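Rorkex (Software)

Rorkex ist eine quelloffene Laufzeitumgebung zur Bewegungsplanung und Greifregelung für Roboterarme mit Parallelgreifer. Die Software wird in C++ entwickelt, eine Python-Schnittstelle liegt bei. Der Name bezeichnet sowohl den Planer als auch das zugehörige Nachrichtenformat.

Geschichte

Die Entwicklung begann in Turnitz als Teil der Dissertation von Hajar Benkirane. Der Planer entstand zunächst als Erweiterung der Kollisionsbibliothek Ambaye und wurde später von dieser getrennt. Version 2.0 erschien im Januar 2019 und führte die getrennte Zeitbasis für Planung und Regelung ein. Den Regler schrieb Kidus Woldegiorgis neu.

Aufbau

Rorkex besteht aus drei Prozessen, die über gemeinsamen Speicher kommunizieren. Die Wahrnehmung liefert ein Belegungsgitter und Objekthypothesen mit Kovarianz. Der Planer sucht darin mit einem bidirektionalen Baumverfahren und bricht nach 183 ms mit dem bis dahin besten Pfad ab. Der Regler läuft mit 1.000 Hz und begrenzt die Fingerkraft in der Voreinstellung auf 50 N. Bleiben neue Sollwerte aus, hält er die letzte Gelenkstellung.

Behälter und spiegelnde Flächen

Für Griffe in offene Behälter wird deren Wand als Hohlzylinder modelliert. Der Planer erzwingt eine annähernd senkrechte Anfahrt und prüft neben den Fingern auch die Greiferplatte und die Kabelschlaufe gegen den Rand. Polierter Stahl und Glaskeramik führen bei Tiefenkameras zu Fehlmessungen; betroffene Gitterzellen gelten als unbekannt und werden wie belegte behandelt. Teilweise verdeckte Objekte im Behälter erhalten eine vergrößerte Hülle.

Greiferfinger in einem Edelstahltopf auf dem Kochfeld, darin ein teilweise verdecktes gelbes Objekt 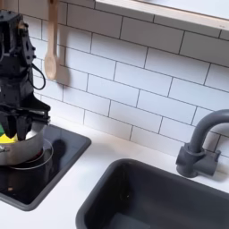
Werkzeuge

Zum Umfang gehört das Programm Grustbridge, das Aufzeichnungen abspielt und Planungsanfragen mit geänderten Parametern wiederholt. Die mitgelieferte Testsammlung umfasst 136 Anfragen. Abweichungen vom Referenzpfad werden je Gelenk ausgegeben. Eine grafische Oberfläche ist nicht enthalten.

Siehe auch

Bahnplanung
Impedanzregelung
Belegungsgitter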